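2020-02-27

Humidity in the back room 62 percent at breakfast, which is too high for the starter cupboard and too low for the cheeses. Moved the hygrometer from the shelf to the inside of the door. It reads five points lower there. I will leave it a week before deciding which position to believe.

Rye starter fed at 6:40, equal weights: 50 g starter, 50 g water, 50 g flour. The flour is the new sack from the Cladbridge mill. It is ground coarser than the last one and takes up water slowly. After ten minutes the mix was still slack and after thirty it had tightened to the usual paste. The old note in this book says to judge the water at once. Crossed that out and wrote "wait half an hour" beside it.

The Dreredell loaf from yesterday was cut at noon. Crumb even, slightly gummy in a band near the base. Crust good. The gummy band has shown up in three bakes now, all in the long tin and none in the round one. The long tin sits lower in the oven because of its lid. Possible causes are underbaking at the base, cutting too early, or too much water for this flour. I changed the flour and the tin in the same week, so the record is no help. Next bake: same dough, long tin, rack one position higher, no other change. Cut at 24 hours.

Oven check. Set to 200, let it cycle for forty minutes, then read the dial thermometer at the left, the right and the back. The back runs hot, as before. The right has dropped since I did this in September. The door seal is flattened along that side for the width of a hand. A replacement is listed, but the listing gives two lengths for one model number, so I have to measure the groove first. Could not do it today with the oven hot.

Walked to the allotment in the afternoon. Ground too wet to dig. The onion sets can stay in their tray another two weeks. Checked the garlic, all up, some tips yellow. The plot drains badly at the lower end and the yellow ones are all there. Cleared the ditch for a short stretch and stopped when the light went. Boots need new laces, the left one parted at the third eyelet.

Two hours at the desk on the catalog. I have been putting the seed packets in order by sowing month instead of by family, and the trouble is everything that can be sown twice. Split those into two envelopes with the same number and a letter after it. Lettuce alone takes four envelopes. The Mullum bean has no date on the packet at all. I put it under May and wrote a query mark on the front.

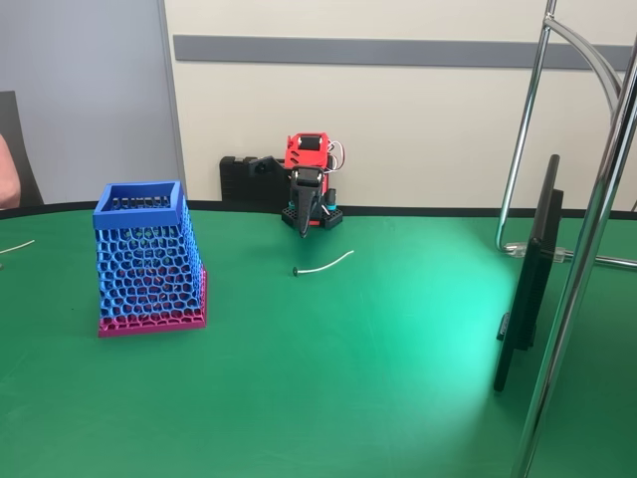 Lattice basket, blue over pink, on the green table.

Germination test set up this evening. 100 seeds of the oldest leek, counted onto damp paper in two lots of 50, one lot on the kitchen sill and one on top of the boiler. The packet claims a high rate but it has been open for years. Anything under half and I will throw out the rest and buy new. The paper has to be kept damp without standing water, so each lot is in a lidded box with the lid cracked open by a matchstick. First count in a week, second at two weeks. Leeks are slow and I do not expect anything at the first count.

Wrote up the water figures while the kettle was on. The barrel by the shed filled twice this month. The downpipe joint leaks when the rain is heavy, so some of that was lost. I sealed it last fall with tape and the tape has lifted. It needs a proper collar. The pipe is an old size and the collar I have slides off it.

Read one chapter of the Xaba handbook on drying and storage. The section on beans is good. It gives a plain test: bite the seed, and if the tooth leaves a mark it is too moist to store. Tried it on three of the Mullum beans and none marked. The section on squash is vague and gives no temperatures. Skipped to the tables at the back, where the figures for onions do not match the ones in the text. I have penciled the text figures into the table with the page number.

Starter checked again at 9:15. Doubled and just beginning to fall at the center. That is slower than with the old sack, though the kitchen was cooler too. Smell mild, a little like apple. Put it in the cupboard for the night with the lid resting loose.

Accounts: flour, laces (to buy), one roll of baking paper. The baking paper has gone up again and the roll is shorter. Moved the allotment rent to the March page, as it is not due until then.

Left knee stiff after the ditch. Heat on it for twenty minutes, some improvement.

For tomorrow: measure the oven groove before lighting it. Feed starter at the same hour, same weights. Dampen the leek papers if the edges have lifted. Look for the other pipe collar in the shed, second drawer, under the hose fittings.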